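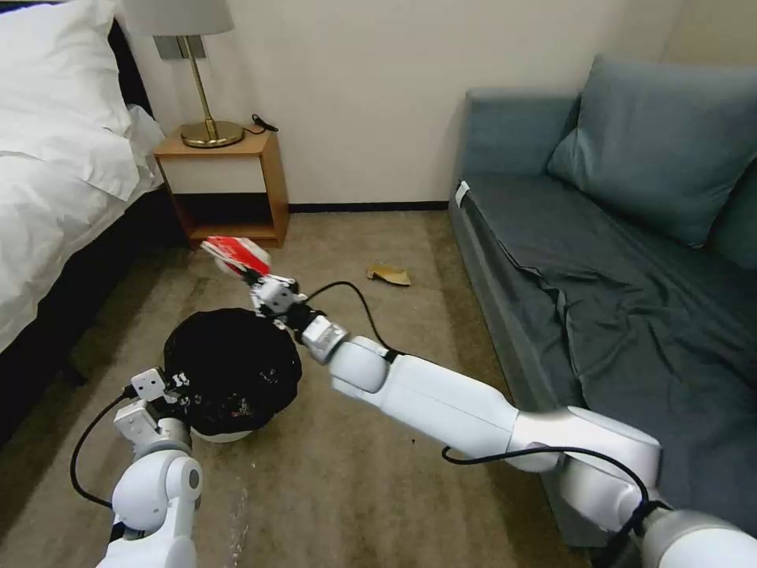 A wrapper held over the bag, which looks nice and roomy.

Guest room news from Setside

Hello again, dear Setside friends! June is very nearly on us, and with it the busiest stretch of the year for our guest rooms, so I thought I'd give most of this month's item over to a subject that doesn't get much glory, namely picking up after ourselves. I know, I know. But we have 15 rooms between the main house and the Stindodden wing, and the difference between a room left tidy and a room left, well, lived in, is a good chunk of somebody's morning. Multiply that by a full house and lunch is late for everyone (and on Gulyás nights, when the big pot has to go on early, supper is late too, and then I hear about it from all of you!).

So let's talk about the floor. Most of what we find at checkout is small stuff from the trip up: snack wrappers, a bit of cardboard from a package opened in a hurry, a piece of foil, the water bottle that rolled off the bed sometime in the night. The round wastebasket is down by the bed in these rooms, with a black bag already folded over the rim, and all we ask is that your odds and ends find their way into it before you hand in the key.
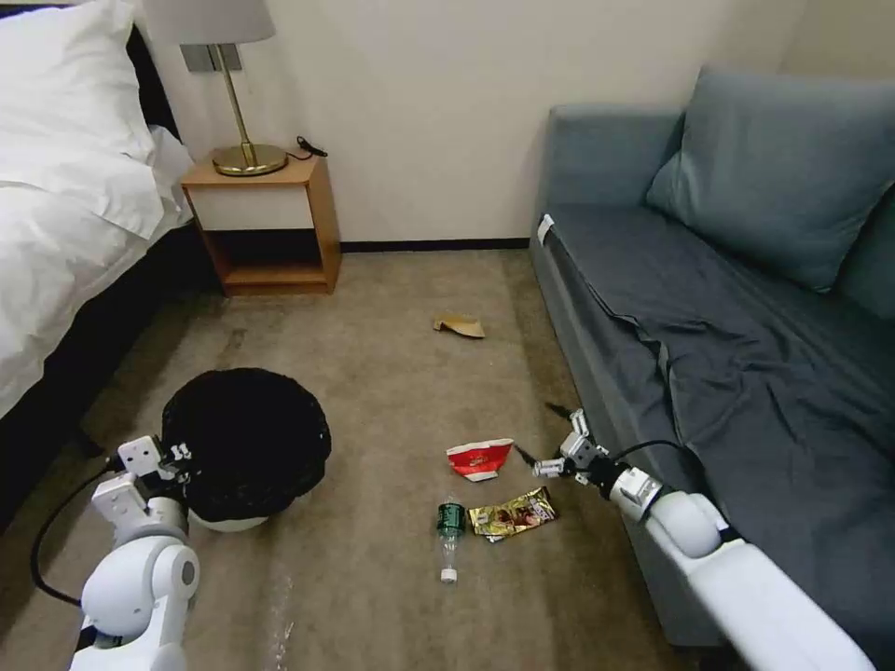
Plastic bottles are the one thing I'd love you to keep out of the bag if you can manage it. Give the cap a twist to make sure it's on tight, and carry the bottle down to the blue crate by the back stairs, where it will join its many cousins. We took 500 of them to the Grallthorpe depot last season, which pleased me more than I can tell you, and I would dearly like to beat that this year. Foil wrappers and crumpled paper can go straight in the room trash. Clean cardboard is welcome in the crate too, if you're making the walk anyway.

A word about the carpets, while I have your attention. They are not young. Several of you have kindly mentioned the worn patches and the pale marks, and yes, we've seen them, and yes, we've had them cleaned, more than once! New carpet for the whole wing is on the wish list, right after the gutters, and I'm afraid the gutters really can't wait another winter. In the meantime, please wipe up a spill when it happens and let the desk know, however late it is. We would much sooner be told at midnight than find it on Wednesday, when the vacuuming gets done.

The bedding you can leave just as it falls. Please don't strip the bed, though I know many of you were raised to do it (so was I). It's easier for us to gather the duvet and pillows in one go, and things do get lost in a bundle of sheets. We found a very nice pair of reading glasses that way, and they're still at the desk if you're missing some.

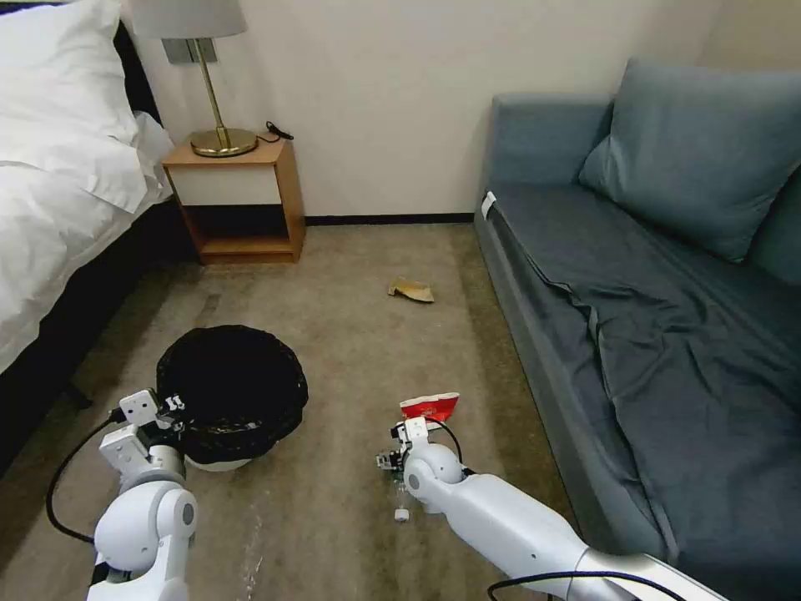 Before you close the door

Look on the nightstand, and then on the open shelf underneath it, where paperbacks like to hide.

Lift the cushion on the sofa and shake out the throw. Phone chargers, mostly, and once an entire sandwich.

Take one last turn around the carpet for stray scraps of paper, and pop them in the bin.

Switch off the lamp and leave the window on the latch if the weather is fair.

Keys go in the box at the desk. Checkout is still at 11, and there's coffee in the hall for anyone waiting on a ride.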